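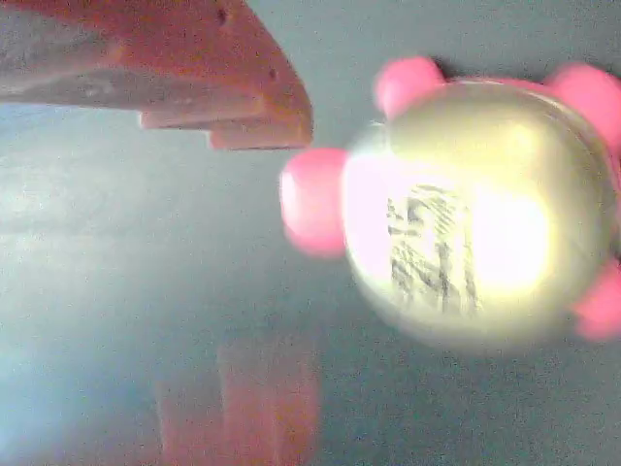

Notebook 10, p. 300

Print this page | E-mail this page

June 8, 2020. Andville shop, toy tidy-up, continued.

Target for the morning: the pale round toy with the pink knobs. Gray surface, one toy, one orange-red piece beside it. A toddler could do it, and toddlers are known to be against tidying.

Problem one is shine. The ball has a bright highlight on one side that goes nearly white, and the Flalasis segmenter wants to call that a second, smaller toy. Raised the threshold to 940. Now it likes the ball and has lost interest in the knobs.

Problem two, the knobs. They look like handles to me. The planner treats each one as an obstacle and asks for a path around it. Have told it to approach from the open side, away from the lower left, where the glare washes out the gray.

Problem three, the writing on the ball. Too blurred to read at this distance, so the label lookup is off until further notice. It was guessing "soup" in May.

Run 1398 is queued with the Rustad settings. Istside say theirs can clear a whole playroom - they have not said how long it takes, or whether the playroom had toys in it.

Chores list as it stands: toys, maybe. Socks, no. Dishes, not while I'm paying for the dishes.

To do: dim the lamp on the left, redo the color table for pink, find out who set the grip limit in ounces.

Print | E-mail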